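**Vorgang 893: Arrangement der Kunstblumen, Stellplatz mit Pilztapete**
Datum: 27. Januar 2022
Meldende Stelle: Ausstattung Grorkirell, Princess Cruzado
Bearbeitung: Jhun Cruzado
Priorität: mittel
Status: in Bearbeitung

### 1. Sachverhalt

Für die Dekoration der Serie »Lukumay« ist ein hohes Gesteck im gerippten Klarglas vorgesehen, daneben eine niedrigere Gruppe in der blauen Zylindervase. Die meldende Stelle beanstandet, dass das Gesteck im Klarglas bei voller Bestückung kopflastig wirke und die hellblauen Blüten die lachsrosa Rosen verdeckten. Es wird um Prüfung und um einen Vorschlag zur Aufteilung gebeten.

### 2. Befund

Das Klarglas war mit hellblau-weißen, pfingstrosenartigen Blüten, zwei lachsrosa Rosen und zwei weißen Knospen bestückt. Die Rosen sitzen deutlich tiefer als die Knospen. Weitere Stiele lagen rechts daneben auf der Tischplatte.

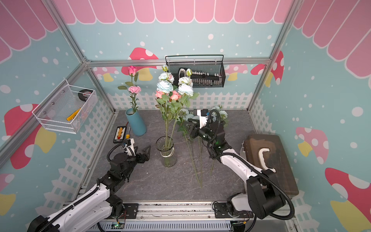 *Anlage 1: Gesteck im Klarglas, blaue Vase mit rosa Rose und Nelke hinten links.*

Die Beanstandung ist hinsichtlich der Höhenverteilung nachvollziehbar. Ein Mangel an der Vase selbst wurde nicht gemeldet. Der Schraubendreher mit gelbem Griff und der Klemmenblock mit den orangefarbenen Anschlüssen gehören nicht zur Dekoration und sind vor der Abnahme von der Tischplatte zu nehmen.

### 3. Geprüfte Varianten

| Variante | Beschreibung | Bewertung |
|---|---|---|
| A | Alle Stiele im Klarglas, Knospen oben | zu schwer im oberen Bereich |
| B | Hellblaue Blüten separat, Rosen und Nelke hinten links | ruhiger, Farben klar getrennt |
| C | Stiele um 10 cm gekürzt | zurückgestellt, nicht umkehrbar |

Zu Variante B wird auf Anlage 2 verwiesen. Die beiden Vasen stehen dort nebeneinander; die hellblauen Kunstblumen sind als Bund flach abgelegt.

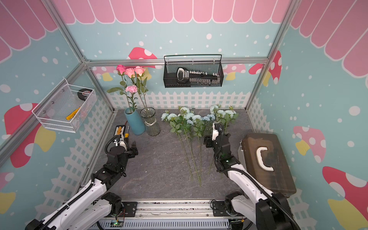

*Anlage 2: Rosen und Nelke hinten links, hellblaues Bund liegend in der Mitte.*

### 4. Stellungnahme der meldenden Stelle

Frau Cruzado stimmt der farblichen Trennung zu. Die kräftiger gefärbte Rose solle links außen verbleiben. Die Schnur um das Klarglas sei Bestandteil des Entwurfs »Nostetti« und nicht zu entfernen.

### 5. Weiteres Vorgehen

- Variante B als Grundlage verwenden, Variante C nicht weiterverfolgen.
- Für das hellblaue Bund ein eigenes Gefäß bei Rukton anfragen, Höhe 20 cm.
- Grüne Blätter der linken Gruppe so ausrichten, dass die Nelke sichtbar bleibt.
- Neue Anlage nach Eingang des Gefäßes beifügen.

Die Rückmeldung von Rukton steht aus. Wiedervorlage Ende Januar durch Herrn Cruzado.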